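Workshop notebook, December: the Plestby chamber organ, blower and wind trials

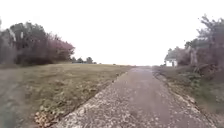
Why we are bothering

The Plestby society wants to use the organ for a recording of the Grustinow motets, and their producer says the wind noise is "part of the charm". I don't believe that for a minute. On the test recording they sent us there is a hiss under every quiet chord, and the middle of the slow motet sags flat whenever the left hand gets busy. If that is charm I would like less of it.

Brief as received: quieter, steadier, nothing altered that can't be put back. The last part I agree with.

Morning, as found

Wind pressure at the chest reads 90 mm with nothing playing. The label inside the case says 90 as well, in ink that looks a good deal newer than the case, so I am not treating it as evidence of what the maker wanted. Full chord on both stops and the column drops 2 mm and wobbles before it comes back. That doesn't sound like much on paper. With the flute on its own you can hear it plainly.

The last report (Brennan workshop, typed, very sure of itself) blames the reservoir leather. I had the reservoir out by eleven. Leather is supple at all four corners, one small patch, well glued. Put it back, tested again, same figures. So either the leather healed itself in the van or it was never the trouble.

Blower next. It's the Dullenik unit in the padded box. Box lid doesn't seat properly on the hinge side, and with a hand pressed on it the hiss drops noticeably. Cheap fix, and I'm a bit suspicious of how pleased I am with it. Want to hear it recorded before anyone writes it up as a cure.

Afternoon, trunking

Found a leak where the trunk meets the chest: paper joint, split along the lower edge. Taped it for the time being. Drop on a full chord is now under 2 mm, but the wobble is still there, a bit slower. Tried it with the regulator spring one hole along. Worse. Back where it was. Marked the original hole in pencil so we don't lose it.

Played through the first two Grustinow motets with the continuo part as printed, then with the chords thinned out. Thinned is better by a long way, and no amount of work on the trunk is going to beat a player who leaves out the doubled thirds. I'll say so to the society and expect not to be thanked.

Tuning

They have asked for an unequal temperament because "it suits the period". Fine for one of the motets. The long one goes through some very dark flat keys and I think it will sound sour there, wind or no wind. Set the test octave and listened to the worst chord for as long as I could stand. My view hasn't moved. Leaving the pipes as they are until someone from the choir has come and sung against it.

Costs so far

New gasket for the blower box, leather strip and paper for the trunk, plus bench time: 600. Brennan quoted 800 to releather the reservoir, which didn't need it.

To do

Remake the trunk joint properly, tape off first.
Gasket on box lid, then record the quiet chords again with the microphone where the producer had it.
Look at the wobble with the concussion bellows blocked off. I suspect it is doing very little, but I suspected that last time and was wrong.
Ask Plestby how warm the hall is when they rehearse. They said "normal".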